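首页 > 角色扮演与陈设 > 桌面组合

Vandthorpe 桌面组合 1021:切切蔬菜、透明收纳盒与仿真多肉盆栽

货号:1021
品牌:Vandthorpe
经销:Bianchini 教具与陈设
发货仓:Plestville
状态:有货
页面更新:2020年7月5日

产品概况

1021 组合由两部分构成。一部分是玩具蔬菜,连同一个透明塑料收纳盒;另一部分是一盆仿真多肉,连灰色花盆。两部分放在同一个外箱里发出,也可以分开订购。分开订购时请在订单备注里写明“只要蔬菜”或“只要盆栽”,价格按下方的分开价计算。

这个组合最早是给幼儿园的娃娃家区和小卖部区配的。教室里的角色区一般都有一张木桌,桌上要有可以动手的东西,也要有一两件固定的摆设。蔬菜供孩子分类、买卖、切分、装盒,盆栽放在桌角或窗台。后来家庭用户、样板间和拍摄工作室也来订,我们就把盆栽单独列了价。

组合内容

玩具蔬菜一套,颜色以绿、黄、橙、红为主,包括绿色甜椒、黄色甜椒、橙色胡萝卜和若干小件。
透明塑料收纳盒一个。
仿真多肉盆栽一盆,植物与花盆已经组装好。
中文说明单一张,内有保养方法和配件编号。

说明单上印有每一件的编号。补件时报编号即可,不需要寄回原件。

规格

收纳盒长边:138 毫米
组合净重:2000 克
外箱毛重:3000 克
建议年龄:三岁以上
使用环境:室内

净重和毛重以 Plestville 仓库的出库称重为准。外箱为瓦楞纸箱,盆栽和收纳盒之间有隔板。

玩具蔬菜

这一套蔬菜走的是简化造型的路子。外形按实物做,但去掉了细碎的纹理,只留下孩子能一眼认出来的特征。甜椒有明显的瓣,胡萝卜一头宽一头窄。颜色比较饱和,在浅色木桌面上容易看清,收拾的时候也好找。

绿色甜椒由两半合成,接缝沿长轴走。切分练习时把两半分开,收拾时对齐压回。合缝处的间隙允许有细小差别,在出厂标准以内,不影响使用。如果两半合上以后一碰就散,属于质量问题,请联系我们换件。

小件的尺寸比甜椒小很多,用来练习捏取和放置。三岁以下儿童不要单独接触这些小件。班里有弟弟妹妹混龄活动的,建议先把小件收到另外的盒子里。

透明收纳盒没有做分格。我们试过带分格的样品,老师的意见是格子太小,甜椒放不平,孩子还要花时间找对应的格子。现在的盒子是一个整的空间,蔬菜可以随意码放。需要分格的用户可以另购隔片,配件编号见说明单。

盒子是透明的,从外面就能看到里面的颜色,点数和找缺件比较方便。盒壁有少量注塑痕迹,属于正常情况。长时间使用以后盒底会有细划痕,用软布擦拭可以减轻,不能完全去除。

仿真多肉盆栽

植物部分是成簇的莲座状叶片,颜色为柔和的灰绿色,叶尖较浅,往里颜色较深。叶面有一层起霜的观感,不反光。叶簇向四周铺开,明显宽过盆口,两侧的叶簇会从盆沿垂下来,摆放时左右要留出余地。

花盆是圆形略带收口的筒形,灰色哑光,仿水泥质感。盆身有白色手绘纹样,一圈一圈横向排列:盆口附近是扇形弧线和小环,往下是圆点,再往下是三角形,靠下的位置是一层套一层的弧形。手绘纹样每一盆都有差异,线条粗细和圆点大小不会完全一致,下单时不能指定某一盆。

盆面有零星的深色小点和小坑,下半部分多一些。这是这款花盆的表面特点,出厂检验不作为瑕疵处理。裂纹、缺口和掉色属于瑕疵,可以退换。

叶簇插在盆内的固定材料里,出厂时已经固定。请不要抓着叶片提起整盆,要双手托住盆身。运输以后个别叶簇可能被压向一侧,开箱后放置一天,再用手指从根部轻轻往上理,形状可以恢复大半。

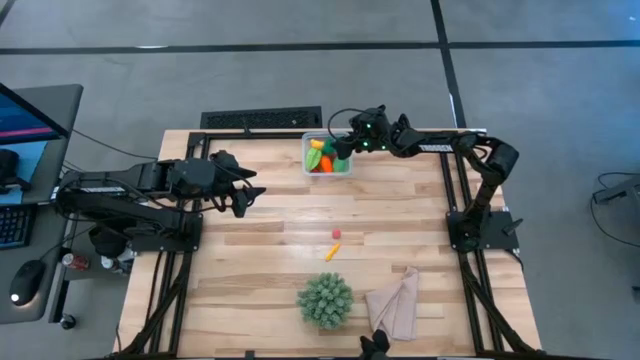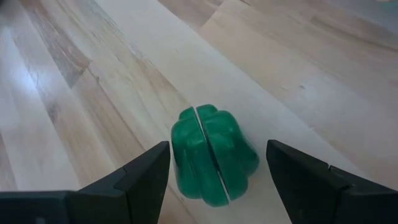
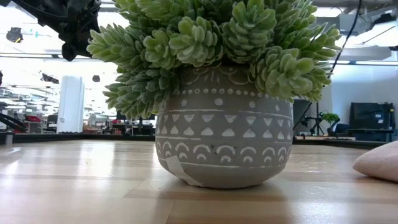 桌面与摆放

1021 组合对桌面没有特别要求,平整、干燥即可。木拼板桌面、防火板桌面和普通课桌都能用。仿水泥花盆的盆底比较粗糙,直接在木桌面上拖动可能留下划痕,挪动时请抬起来。介意划痕的,可以在盆底贴毛毡垫,仓库备有小包装的圆形毡垫,随单加购。

教室使用的推荐摆法是:收纳盒放在孩子够得到的一侧,盆栽放在对面或靠墙的一角,中间留出操作的桌面。两件东西挨得太近,孩子伸手取蔬菜时容易碰到叶簇。如果桌子较窄,盆栽放到旁边的柜面上更合适。

样板间和拍摄使用时没有固定摆法。有一点要注意:叶簇较密,从上往下打光时盆身会落在阴影里,白色纹样看不清楚,灯位放低一些效果较好。

收拾与分类活动

下面几种用法是从订货的幼儿园收集来的,供参考。

按颜色收。老师先说一种颜色,孩子把桌面上这种颜色的蔬菜放回盒子,再换下一种。绿色件最多样,适合放在最后做。

按大小收。先放甜椒和胡萝卜,再用小件填空。孩子会发现顺序反过来时盒子比较难装满。

合半再收。切分活动结束后,桌上会散着很多半块,要求先找到另一半,对齐合好,再放进盒子。这一步比较花时间,建议单独留出几分钟。

Carolina Gouveia 在 Plestville 带一个大班,她的做法是把收纳盒盛满,在桌面上另留两件作为“漏网的菜”,请孩子判断它们应该放在哪里,能不能放得下。她在三月份的反馈里提到,班里后来把盆栽也算进了小卖部的商品,标了价,一直没有卖出去。

保养

蔬菜:用微湿的软布擦拭,自然晾干。不要浸泡,合缝处进水以后不容易干透。需要消毒时用稀释后的中性消毒液擦一遍,停留几分钟,再用清水布擦净。不要用酒精反复擦,表面的光泽会变差。不要放进洗碗机。

收纳盒:可以用温水和中性洗涤剂清洗,水温不要太高。不要用钢丝球和百洁布的粗糙面。

盆栽:叶片上的灰用软毛刷或冷风吹扫,从中间向外。不要用鸡毛掸子,容易勾住叶尖。不要用水冲洗整盆,固定材料吸水后会发霉。盆身用干布擦,白色手绘部分不要用力来回搓。长期放在强光直射的窗边,叶片颜色会逐渐变浅。

标签和胶带:盆身上若有胶带,从翘起的一角开始,贴着盆面慢慢往回揭。残胶用橡皮擦掉,不要用刀片刮。胶带压到手绘纹样时,先用吹风机低温吹一会儿再揭。

补件与配件

蔬菜单件:按说明单编号订购,单半也可以补。单半补件的颜色与原件可能有轻微差别,批次隔得越久差别越明显。介意的请成对补。
收纳盒:单独订购,尺寸与组合内相同。
收纳盒隔片:可裁剪,需自备剪刀。
圆形毡垫:小包装。
多肉叶簇:单簇,带插杆。插杆可以弯,不可以剪短。
空花盆:不单独出售。

订购与价格

组合价和分开价请登录后查看,学校和机构账户显示的是含发票价格。五套以上由 Bridex 物流从 Plestville 仓库直接配送到校,五套以下走普通快递。偏远地区的运费另计,下单前页面会提示。

常规订单两个工作日内出库。开学前的几周订单集中,时间会延长,有固定开班日期的请提前订。加急请打电话,写在备注里的加急要求仓库不一定能及时看到。

机构采购由 Khang Ngô 负责报价和合同,教师个人订单和补件由 Oanh Dương 处理。仓库方面的问题,比如外箱破损、少件、发错颜色,请联系 Phúc Đoàn,并附上外箱标签和箱内物品的照片。

退换

收到后七天内,未使用、包装完整的可以退货,运费由买方承担。质量问题由我们承担往返运费。蔬菜套装退货时请先按说明单核对编号,缺件的按单件价扣除。

以下情况不作为质量问题处理:手绘纹样粗细不一;花盆表面的小点和小坑;蔬菜合缝处颜色略浅;叶簇因运输产生的轻微偏斜;收纳盒盒壁的注塑痕迹。

常见问题

蔬菜能不能咬?
不能。这是角色扮演用的玩具,不是牙咬玩具。

盆栽要不要浇水?
不要。植物是仿真的,教室里可以贴一张小纸条提醒值日的孩子。

能不能只要绿色甜椒?
可以按单件订购,一次不少于三件。

盆栽可以放在室外吗?
不建议。叶片会褪色,盆内的固定材料怕雨。

收纳盒有盖子吗?
标准组合不带盖。需要盖子的在配件页单独选购,购买前请核对盒子的长边尺寸。

新旧批次的收纳盒能叠放吗?
同批次可以。不同批次的盒口弧度有小改动,叠起来不太稳,建议并排放。

用户评价

Tane Pomare,园所采购
订了两次。第一次到货时盆栽的叶子往一边倒,按说明理了一下就好了。蔬菜的颜色跟我们原来那套接近,混在一起用没有问题。希望收纳盒再大一点,装满以后最上面那件容易滚下来。

客服回复:大一号的收纳盒正在打样,尺寸确定后会放到配件页,原有的隔片不能通用。

匿名用户
孩子主要玩辣椒和胡萝卜,小的那几件已经丢了一件,补件到得挺快。花盆比想象中重,搬的时候要两只手。

匿名用户
只买了盆栽,放在玄关。花纹画得不太齐,我觉得挺好看,我先生觉得歪。扣一颗星是因为快递箱角压瘪了,里面没事。

相关产品

Vandthorpe 切切水果套装,收纳盒规格相同。
Vandthorpe 仿真多肉,小号盆,无手绘纹样。
Bianchini 儿童木桌,浅色拼板桌面,高度可选。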